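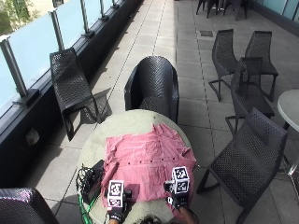 Vol. 12, Issue 2

3.2 Dress and persona in rap performance

Verbeke and De Bruijn collected 588 press items on the rapper Derker, most of them from the months after the release of Vesska. Reviewers wrote more often about clothing than about lyrics.

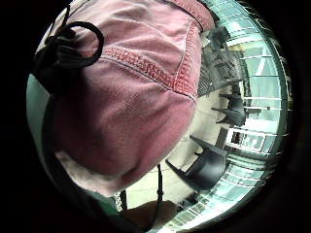

Figure 2. Cap, close view.

Public disputes between rappers were coded separately – the exchange with Grornix alone produced over 12 items. Headwear was coded by color and by build. A cap with raised, stitched seams between its panels, as in Figure 2, was entered as "paneled," and a faded pink was entered under "red and pink."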